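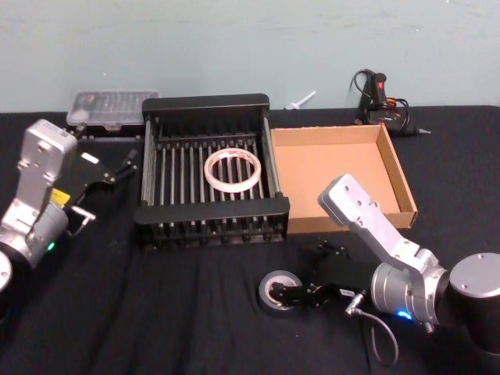 # Dadovthorpe quarterly results set

Quarterly figures taken from the published results of small listed electronics firms, with the market estimates that were on record the day before each release. Put together by Baiba Jõgi. Last updated 25/08/2026.

## Contents

- `results.csv` — 3,765 rows, one per firm per quarter
- `estimates.csv` — the matching estimates
- `firms.csv` — 747 firms, with short names and reporting currency

Net profit is the figure after tax and before minority interests. Amounts stay in the reporting currency and in thousands. Nothing has been restated for inflation.

## Known problems

Primton changed its year end, so its January quarter covers only two months. Leave it out of any year-on-year sum. Tierney reports operating profit with and without its leasing arm; we take the figure with leasing. Blank estimates mean that no broker covered the firm. They do not mean zero.

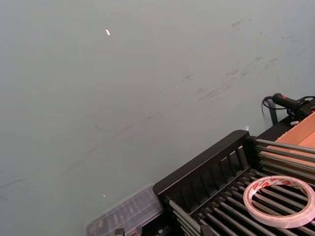 Tierney should be split into two rows, according to Dendex, as the leasing arm has its own accounts and makes the margins look better than they are. We have kept one row for now. The column `lease_flag` marks the quarters affected.

## Loading

Files are UTF-8, comma separated, with a header row. Join on `firm_id` and `quarter`. Negative numbers use a minus sign, never brackets.

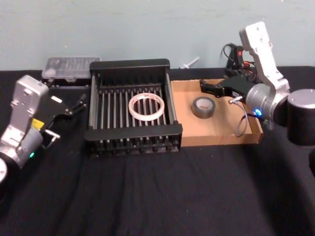

*Work table with black rack, two arms.*

## Use

Free to use with credit. Send corrections with the page number of the filing — we can't check them otherwise.

Comments

**mkt_reader:** Is the estimate a mean or a median?

**Baiba Jõgi:** Median. I'll add it to the column notes.

**pell44:** The join drops a few rows for me where the quarter has a trailing space.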